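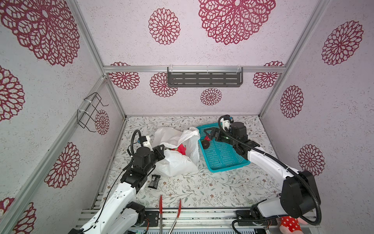
The two arms at work on the bag and basket at the Brimesham robotics club.

I dropped in on the Brimesham robotics club one afternoon in April, meaning to stay half an hour, and I was still there when they were putting the chairs up. The club has 32 members now and meets in the old sixth form block, and this term most of the chatter is about a project they've called Sisance (no, I didn't get a straight answer about the name either).

The idea is to get a pair of robot arms sorting and packing everyday bits and pieces, with a plastic bag and a mesh basket as the first challenge. Berenice Tapia, who's in Year 12, told me the bag is the one they all moan about. "A basket keeps its shape," she said. "The bag has a different opinion every time."

I loved the wallpaper, by the way! Big red flowers all over the walls and even the ceiling, and a flowery mat on the floor. It's a lot cheerier than the grey benches I remember from my own school days.
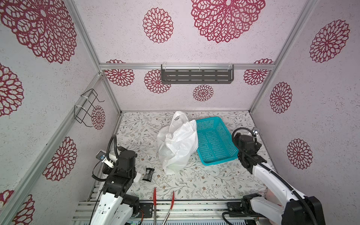 Anil Pinto runs the sessions and keeps the logbook, which had reached 174 attempts by the time I got my hands on it. Each one has a line of notes in biro, some neater than others, and I spotted "bag won again" at least twice on one page. Senthil Acharya looks after the software side and was far too busy to talk to me, though he did wave.

The club has £800 from its spring raffle to spend on spare parts, and members are practising for the schools' day at Montes Hall in the summer. New faces are welcome from Year 9 up, and you don't need to have done any coding before. Just ask for Anil at reception.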